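6/7/18

Budget day, sort of. Spent the whole morning on the equipment list for the second half of the year and I'm still not happy with it, so I'm writing it down before I lose the thread.

Where we're at: Pladico came back at $1,859 per gripper for the new model with the force sensing, and Bisgaard want $1,022 for the plain one. Both before freight. I'd pencilled in the cheaper one back in February, when all we were doing was blocks and cups, and I was pretty pleased with myself at the time! But the household object list has grown since then and the soft stuff is where we keep arguing about sensing.

Fruit is the bit I care about most. Kiwis, mandarins, a banana, an apple: different sizes, different skins, and every one of them goes brown on you if you squeeze too hard. If we're going to write "handles produce" on the grant renewal then I want the pads budgeted properly, as a consumable with its own line, and not hidden under "misc" like last year (my fault, I know).

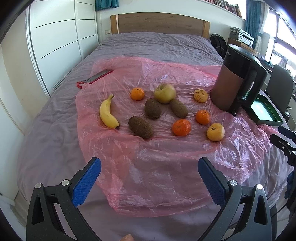 Kolbrún reckons I've got the order backwards. Her view is that we should buy the plain grippers now, put the difference into spare pads and fingers, and only talk about force sensing once we can show a task that fails without it. She also said, fairly loudly, that a quote from Pladico is good for 20 days and has never once been good for 21.

Fair enough. I did the sums her way over lunch. Two plain units come to $2,044, which leaves a decent bit over compared with a pair of the fancy ones, nearly enough for a third if Bisgaard knock a little off. Haven't asked them yet. Mitsuko has the contact there and she's better at this sort of haggling than I am.

Other bits for the list:

Pads. Grasska sell them in packs of 12. Price on their site doesn't include tax, check that. Want two packs minimum.

Mounting brackets. Deltodero lead time is awful, six weeks last time, so these get ordered first whatever else we decide. Could we print our own? Ask in the workshop whether the black filament is stiff enough.

Groceries. Needs to be a real line item. I've been putting fruit on my own card and losing the dockets.

Storage tubs, labels, spare screws, the usual.

Still to do: ring Deltodero, get Mitsuko onto Bisgaard, redo the spreadsheet with freight in its own column (the exchange rate cell is wrong too, it's pointing at last year's sheet). Kolbrún wants to see both versions side by side before anything gets signed.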